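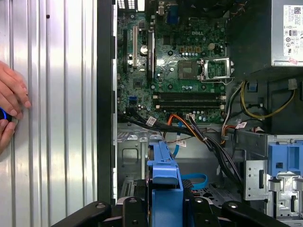
Tranetti teardown set - README

Last edited September 2, 2024. Rough but usable. Will tidy when I get a chance.

What this is

Recordings of a small robot arm taking old office PCs apart on a bench in a shared workshop. Each recording is one job from start to stop: side panel off, memory out, drive carrier out, cable unplugged, that sort of thing. 371 recordings in all. Home-built arm, bought gripper, wrist camera. Nothing clever.

Tranetti is the name of the arm and, by now, of everything to do with it. Grarnska is the workshop. Riquelme is the script that runs the recording. Trumex is the old controller box, only matters for the early recordings, see below.

Why

Grarnska gets given dead PCs by the stack. Somebody has to strip them for parts and scrap. Wanted to see how much of that an arm on a bench could do with a person helping out. Answer so far: the big stuff, sometimes. Screws, no.

What's in the folders

runs/ - one folder per recording, numbered
runs/NNN/wrist/ - frames from the wrist camera
runs/NNN/joints.csv - arm joint angles and gripper opening
runs/NNN/note.txt - what the job was, plus anything odd
jobs.txt - list of the 9 jobs and their short names
machines.txt - which PC each recording was done on
broken.txt - recordings you should probably skip
riquelme/ - the recording script, as is

No overhead camera. There was one in April for a bit but the stand kept getting knocked so those files are gone.

The jobs

panel - side panel lifted away from the case, person steadies it
ram - memory sticks out of their slots
cpu_lever - lever up, bracket open
cpu_lift - chip out of socket. mostly failures
sata - data cable pulled at one end
power - board power plug out. bad success rate, the clip is stiff
carrier - drive carrier grabbed by the handle and pulled
drive - drive itself out of the cage
tidy - loose cables moved out of the way

They're not evenly spread. carrier and ram have the most, cpu_lift the least. Check jobs.txt before you split anything.

The machines

All tower cases, laid on the side so the board faces up at the arm. Mostly Dell, green boards, blue plastic on the bits you're meant to pull. That blue is handy and also a trap: anything trained on this learns "go to the blue thing" very fast, and then falls over on a case with black or grey latches. 2 of the machines have no blue on the drive parts, keep those for testing.

State of the machine varies. Some recordings start with the socket and memory slots already empty as the ram and cpu jobs were done earlier on the same PC. Don't assume a full board. Start state is in note.txt, first line.

Some cables have white tags on. Leave them alone if you're masking things, they don't move between recordings on the same machine and are useful for lining frames up.

People in the recordings

Hands, yes. Faces, no. The person helping holds the panel or the case and sometimes has something in the other hand. Everyone who helped agreed to their hands being in it. If you spot a face anywhere tell me and I'll pull that recording the same day.

Camera notes

Wrist camera looks past the fingers, so the gripper takes up the bottom of the view all the time. I didn't crop it. Crop it yourself if you want, but you lose the fingertips and then you can't tell if a grab landed.

Bare metal panels are a pain. They throw back the bench light in stripes and the exposure jumps when the panel comes near. Worst in the panel job, first few seconds. Locked the exposure later on, and the note says "exp locked" where that's true.

Focus is fixed. Close up on the board it's sharp enough to see the pins, further off it goes soft.

Times

Joint angles and frames are stamped by the same clock, apart from the Trumex recordings. Trumex kept its own time and it drifted. There's a fix in riquelme/ called shift.py, run that first on anything marked trumex in machines.txt. Gets it close. If you need better than close, leave those out.

Success marks

Done by hand, by me, from the video. last line of note.txt is one of: ok, part, fail. "part" means the thing came loose but wasn't put in the tray. I was stricter later on than at the start, sorry. Went back over the carrier ones and redid them, not the rest.

Known problems

4 recordings have the gripper opening stuck at zero in the csv. Listed in broken.txt. Frames are fine.
note.txt sometimes says "left" when it means the case's left and sometimes the camera's left. Should of picked one.
Cables get dragged by the gripper on the way to other jobs. Not marked as a separate thing.
Gripper rubber was swapped partway through. Grip looks different after, squeezes less.
The tidy job has no proper end. I just stopped when it looked ok.

How to load it

Unzip, keep the folder names. There's a check script, riquelme/check.py, which counts frames against csv rows and shouts if they don't match. Needs Python and not much else. Loader is load.py in the same place, gives you one recording at a time. It's slow. Converting to something faster is on the list.

Safety, if you're doing this yourself

Unplug the PC. Take the lead right off the bench. Don't let the arm anywhere near an opened power supply, and don't open one for it either. Leave the supply in its box.
Board battery can stay in, but don't let the gripper squeeze it.
Case edges are sharp. The person holding the panel should have gloves on, and didn't always, do as I say etc.
Stop button within reach of whoever is holding, not whoever is at the keyboard.

Use

Do what you like with it, paid or not. Say where it came from (Tranetti, Grarnska workshop). Don't use it to work out who the hands belong to.

To do

- redo success marks for ram and sata
- more machines without blue latches
- second camera, on a stand that's bolted down this time
- screws. need a driver on the wrist for that, half built
- proper version numbers instead of me overwritting the zip

Questions, open an issue. I look in most evenings.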